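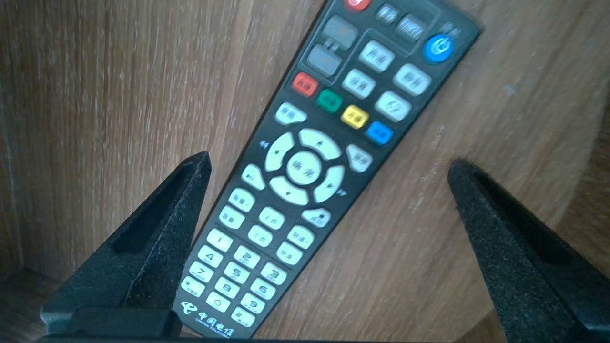
Bedroom setup for my uncle: remote, loose cable, phone table

imke_sperling
Posted 06/07/2020
I'm getting a room ready for my uncle, who moves in later in June. He reads Chinese better than English, so he's keeping the black remote with the Chinese labels. The blue power button is easy to find, but he keeps hitting the red, green, yellow and blue keys in the middle and losing his channel. Would you tape over them or buy a simpler remote?

Kelia14
Buy a simple one. Tape leaves glue on the buttons and he'll peel it off anyway.

O. Moschos
I disagree. He knows this remote. My mother got a big-button Gemlow and never learned it. Put clear tape over the colored keys and leave the rest alone.

Kelia14
Your mother isn't his uncle. Some people do fine with a new one.

imke_sperling
I'll try tape first. Next thing is the thin dark cable plugged into the beige wall plate. It runs across the wall and the spare length hangs in a coil near the wooden table. 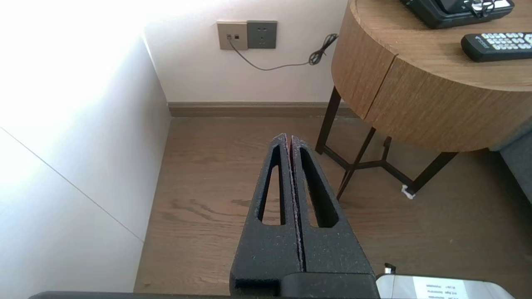
What should I use to hold the spare cable up off the table?
A hook-and-loop strap around the coil and one adhesive hook on the wall. Keep the coil loose and leave some slack at the plug.

alton_183
Clips pull the paint off. I'd push the coil behind the table and forget it.

O. Moschos
Then it ends up on the floor and he catches a foot in it. Use the hook.

imke_sperling
Hook it is. The phone goes on the round side table in the corner by the bed. It's a black corded one. The coiled cord hangs over the edge of the tabletop and I don't love that.

alton_183
Turn the phone so the cord side faces the wall. Or get a cordless.

O. Moschos
Keep the corded one. There's no handset to lose in the blankets.

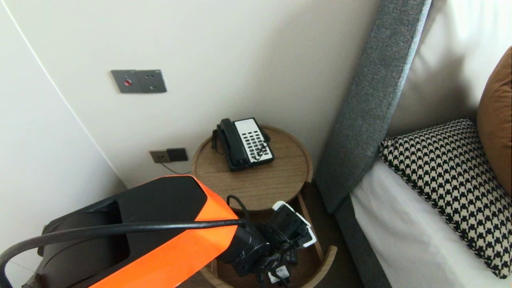 Update: what I ended up doing

imke_sperling
Tape is on the four colored keys. The cable is strapped and hung up. The phone stays on the round table and I'll ask him which way he wants it turned. Thanks, all of you.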